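Clirbridge Home Buyers' Letter, April

The final walk-through: please do not skip it

Many of our readers are buying a home for the first time, and many ask the same thing. The offer is accepted, the inspection is finished, the lender is satisfied. Why must I go to the house one more time?

The final walk-through is the visit you make shortly before you sign. It is a different visit from the inspection. The inspector looks for problems which were there for a long time. At the walk-through you only check that the house is in the condition the contract promises, that the agreed repairs were made, and that the things which should stay are still there.

When I bought my own unit in the Chou building, I had a list with 11 points and I was a little embarrassed to carry it. My agent, Siu-fong Chiu, told me to read every point aloud. Point seven was the garage door remote. It was gone, and the seller brought it back the same evening.
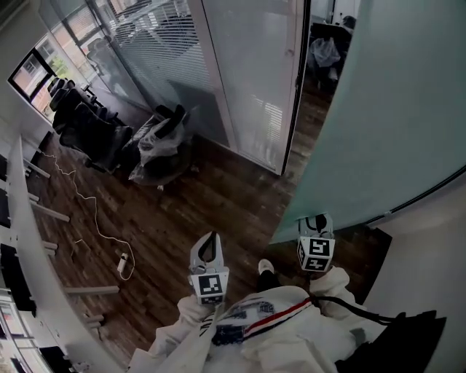 How long before signing should the walk-through be?

Most buyers go within the last 24 hours, after the seller has moved out. If the seller is still packing, you cannot see the floors and the walls behind the furniture, so ask your agent for a later hour, even if it is early on the morning of signing.

Take with you the contract, the repair list, a phone charger and a small flashlight. With the charger you can test the outlets. Open every faucet and let it run for a few minutes, then look under the sink. Flush the toilets. Turn on the heating and also the cooling, if the weather permits it. Start the dishwasher when you arrive, and it can run while you are in the other rooms. Open and lock each window. Go to the attic and the basement, where old paint cans and broken chairs are often left behind.

Ask also for receipts of the repairs. Our member Wai-kit Wan had a contract which said the seller would replace a valve at the water heater. The valve looked new, but there was no paper. He asked, and the plumber's bill for $157 came by e-mail before lunch. He keeps it with the warranty now.

If something is wrong, do not argue with the seller in the kitchen. Call your agent from the house and write down what you found. There are usually three ways to solve it: the seller repairs it before signing, the seller gives a credit, or part of the seller's money is held back until the work is done. Your lender may need to approve a credit, so speak early. After you have signed, it becomes much more difficult.
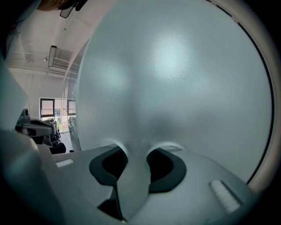

Yu-ting Wei wrote to us that she would add one more thing to the list, the mailbox key. She had to wait 10 days for a new lock, and her first tax letter was inside. She also asks readers in condos to check the storage room number against the contract, as she was shown the wrong one.

Thank you, both points are now on our printed list. You can pick it up at the Clirbridge front desk or ask Sze-wing Tu to mail it to you. The list is 2 pages, and the second page is empty lines for your own points.

Next month we will write about title insurance and what the owner's policy covers.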